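Giving Your Snacks a Drawer of Their Own

For years our snacks lived wherever there was a gap. Some were behind the flour, some were on top of the fridge, and one bag of pretzels spent most of a winter in the coat closet (I still don't know how). Last September I finally handed the whole lot one deep drawer, and I've been so pleased with it that I wanted to write down how I go about it.

Start by emptying the drawer completely. Take out every twist tie and stray coupon, then wipe the bottom and the corners with a damp sponge and a little dish soap. Leave it pulled open while you do the next part - mine gets a good 20 minutes.

Now gather up every bag in the house and put them all down in one place. I use the floor right beside the drawer, where I can see the fronts. Check the dates, and set aside anything that's already been opened. Those go in a clip-top tub, or into a bowl for whoever is hanging around the kitchen.

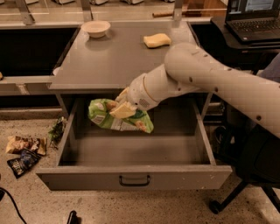 First bag going in, starting on the left side of the drawer.

Work from left to right. I keep chips and other puffy bags on the left and cookies and crackers on the right, though my friend Anahera Bolger does it the other way around and her drawer looks lovely too. Hold each bag by the top and lower it in gently, as dropping it from any height is how you end up with crumbs. Stand the bags up if your drawer is deep enough, with the printed side toward you.

Don't pack them tight! You want to be able to slide a hand between them, and the drawer should close without brushing the tops. If it catches, lay the tallest bags down flat and try again.

After that it only needs a quick look when you come home with groceries. Older bags move to the front, new ones go behind, and the crumbs get wiped up whenever you notice them.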